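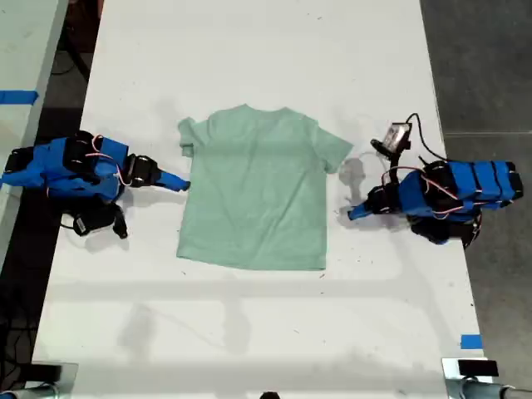
Teaching two small arms to fold a T-shirt

Part 3: setting up the table and getting the first fold

By now you should have both arms printed, wired and answering to their own ID numbers. If one servo is still twitching, go back to Part 2 and sort it out first, because cloth will make every little fault worse. This is my favourite part of the whole build, and I still grin every time a sleeve goes over!

What you need

Two arms with grippers and their cameras
A table with a pale, flat top
Painter's tape
One short-sleeved T-shirt in a plain colour that isn't the same as your table

Step 1. Fix the bases

Bolt or clamp the arms at opposite ends, facing each other, so that the shirt can sit between them. Mine are 1000 mm apart, base to base. I started at 536 mm and the elbows kept knocking together in the middle (a horrible noise, and one cracked wrist bracket). Put tape on the table beside each base so you can get it back to the same spot after a repair.

Step 2. Tidy the wires

Move each joint through its full range by hand with the power off. The servo leads need enough slack for the furthest reach but shouldn't hang low enough to drag over the cloth. Do the camera cable last. It's stiffer than the rest and wants a nice wide curve.

Step 3. Lay out the shirt

Neckline away from you, hem toward you, sleeves out to the sides. A few wrinkles are fine. Réka Magyar at the Norside workshop irons hers and I never have, and our folds come out much the same.

Step 4. Find the grab height

Lower one gripper beside the sleeve until the tip is just off the table, and save that position. Now do it over the cloth. You want the lower finger sliding under the edge of the sleeve, not poking down into it. Go slowly here! If the servo starts to hum, back off a touch.

Step 5. Record the sleeve folds

Guide the left arm through grab, lift, across and release. Then do the right. Keep the lift low, as a sleeve hauled up high drags the whole shirt with it. Save each one as a separate move so you can redo the bad ones without losing the good ones.

Step 6. Both arms on the hem

Grab the two bottom corners, lift together and carry them up to the neckline. Set both arms to the same speed. I use 368 in the speed box for carrying and drop it to half that for the release.

If it goes wrong

Gripper closes on nothing: check the base against its tape marks, then redo Step 4.
Shirt slides about: your lift is too high or too quick.
Camera picture jumps around: tighten the mount and look for a cable pulling on it.
One arm lags on the hem: check its power supply before you touch the code.

My saved moves are in the Tesham folder with the rest of the project files. Part 4 covers long sleeves, and there's a fair bit of swearing in it.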